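Home / Desk and table / Boxes and trays / Lokarico open desk box, black

Lokarico Open Desk Box, black leather with white stitching

Price: 1,314 pesos, tax included
Delivery: 50 pesos, or free when you collect from the shop
In stock
Guarantee: 2 years on stitching and corners

Description

The Lokarico open desk box is a rectangular box for the desk, covered in black leather and sewn along the rim with a white thread. It has no lid. Most of our customers buy it for a soft pack of tissues, the kind that is sold wrapped in plastic and never stands well by itself, but it also takes pens, remote controls, glasses, letters and the other small things which are walking over a table during the day.

We started to sell it in April, after many people came to the shop asking for a tissue box "without the roof". The closed tissue boxes look very tidy, this is true, and we still have them. But with a closed box you must find the pack with the correct height, and when the pack is half finished the tissues sink and you have to fish for them with two fingers. In an open box the pack stays where your hand can find it. When it is finished you lift out the empty wrapping and put the new one in.
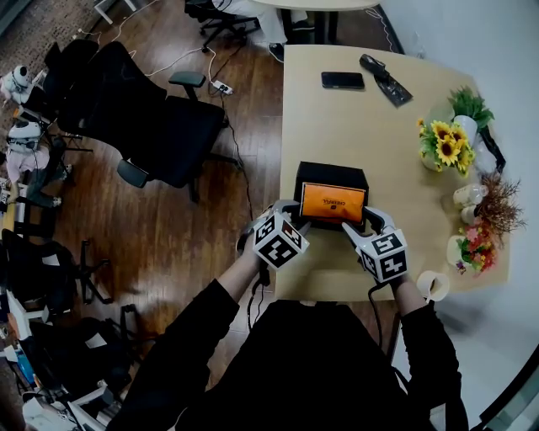
The leather is smooth with a light grain and a low shine. It is coloured through, so a small scratch on the surface will not show white. Under the leather there is a stiff board that keeps the walls straight also when the box is empty. The inside is lined with a black fabric which does not leave fibres on the tissues. On the bottom we glue a thin felt, and for this reason the box can be pushed across a varnished table without making marks.

The white seam is the only decoration. We were asked several times if we can make it with black thread, for a more serious office. At the moment we can not. The workshop sews all black boxes in one series with the white thread, and a change of thread would mean a separate series.

What fits inside

Soft tissue packs: the usual household size lies flat inside with a little air at both ends. The opening of the pack should look upwards. A very full new pack can stand a little higher than the rim, and it goes down by itself after some use.

Pocket tissues: they fit standing, side by side. It is practical for a reception desk where visitors take one packet with them.

Pens and scissors: possible, but long pens will lean in the corner. If you want only a pen holder, please look at the Plakbridge upright cup, which is narrower and higher.

Telephones: you can lay a telephone in the box in the evening. There is no hole for a cable, so for charging overnight the cable has to come over the rim. It does no harm to the leather.

Letters and postcards: standing on the long side, yes. Sheets of A4 must be folded.

How to put in a tissue pack

1. Take the pack out of the outer bag if you bought several together.
2. Press the pack gently from the two short ends, so that the tissues inside lie straight again. In the transport they often move to one side.
3. Open the perforated line on the top, the full length. If it is opened only half, the first tissues come out torn.
4. Lower one short end of the pack into the box, then the other. Do not push on the middle.
5. Pull the first tissue up a little.

If the pack is too loose in the box, fold a piece of thick paper and place it at one end. Our colleague Natalia Trujillo puts her packet of tea bags in this free space, and it works also.

Where to place it

On a long desk the box looks best when it is parallel to the front edge, near the hand you do not write with. We say this from experience in our own office, where it was first behind the flowers and everybody was reaching over them. If you have vases or pots on the same table, leave the box in front and keep the pots by the wall. Water from a vase is the most common reason for stains on the leather, so with fresh flowers please leave some distance. With artificial flowers there is no such problem, only dust.

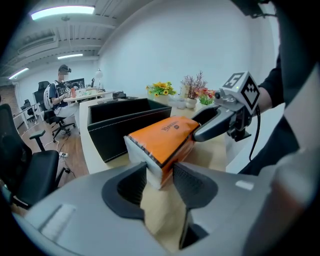 The black works well on light tables, beech or birch or white, and it does not ask for a certain colour around it. A tissue pack in a strong colour will look out over the rim a little; some customers like this and some choose a plain one. For dark tables we suggest the same box in sand, which will be again in stock soon.

Please do not put the box directly on a radiator shelf or in a window with sun all day. The leather becomes dry and the board can bend on the warmer side.

Care

Dust: a dry soft cloth, along the seam and not across it.
Stains: a cloth with lukewarm water and one drop of mild soap, then dry immediately.
Seam: if the white thread becomes grey, clean it with an old toothbrush, nearly dry. Do not use bleach.
Inside: turn the box over and tap on the bottom. Small paper dust from the tissues comes out easily.
Once or twice a year: a colourless leather cream, very little of it. Leave it for one night before you put the tissues back.

Do not use alcohol wipes. We know that they are on every office desk now, but they take the surface away and the place becomes dull. A dull place can be improved with cream, but it does not disappear fully.

Details

Name: Lokarico open desk box
Colour: black, thread white
Form: rectangular, open at the top
Outside: leather
Core: stiff board
Lining: black fabric
Underside: felt, black
Lid: none, and a lid can not be added later
Delivered with: cotton dust bag, care card
Not included: tissues

Questions we often receive

Does the box smell?
In the first days there is a smell of leather. Leave the box open in a room with fresh air before you put in tissues, otherwise they take the smell.

Can I have initials on it?
Yes, up to three letters, pressed without colour in the lower right corner of a short side. Please write them in the field "Note" when you order. Boxes with initials can not be returned, except when we made a mistake.

Is it possible to stack two boxes?
They stand on each other, but the rim gets a pressure line after a while. We do not recommend it.

Do you repair?
Yes. Xóchitl Aguirre in our workshop sews open seams again, and inside the guarantee time you pay only the postage to us. After this time we look at the box first and tell you a price. Damage by water is not covered.

I have small children, will they pull all the tissues out?
We think so, yes. For this situation the closed box with the narrow slot is better.

What is the difference to the Magaña box?
The Magaña is made of felt, softer and less expensive, and the walls give way when you lift it on one side. The Lokarico stays in form. For a bedside table both are good.

From our customers

"I ordered one for my desk and then one for the entrance, where we keep the keys. The stitching is very regular. The felt under it was coming off at one corner and I received a new box quickly." Citlali Villalobos

"Good box, but I did not read that it is without lid. My own fault, I kept it, now it is for the remote controls." Abundio Cuautle

"We have 46 of them in our guest rooms. The cleaning is fast, the staff changes the pack in a moment. I would like a lower price for larger orders." Nayeli Gallegos

Answer from the shop: Thank you, Mrs Gallegos. From 50 pieces we make a separate offer, please write to us before you order and not after, as we can not change the price in a closed order.

Ordering and delivery

Orders that reach us before noon leave the same day, from Monday to Friday. Boxes with initials are pressed every Thursday and leave the day after. We pack in a carton with paper, without plastic filling. The delivery with Lornex includes a tracking number, which you receive by e-mail. If the carton is visibly crushed, please make a photograph before you open it and send it to us together with your order number.

Returns are possible if the box was not used and the dust bag is with it. Please do not stick the return label on the dust bag, the glue does not come out of the cotton.

Customers also looked at

Plakbridge upright cup, black
Magaña felt box, grey
Lokarico closed tissue box with slot
Lokarico open desk box, sand (please ask for availability)
Leather cream, colourless, small tin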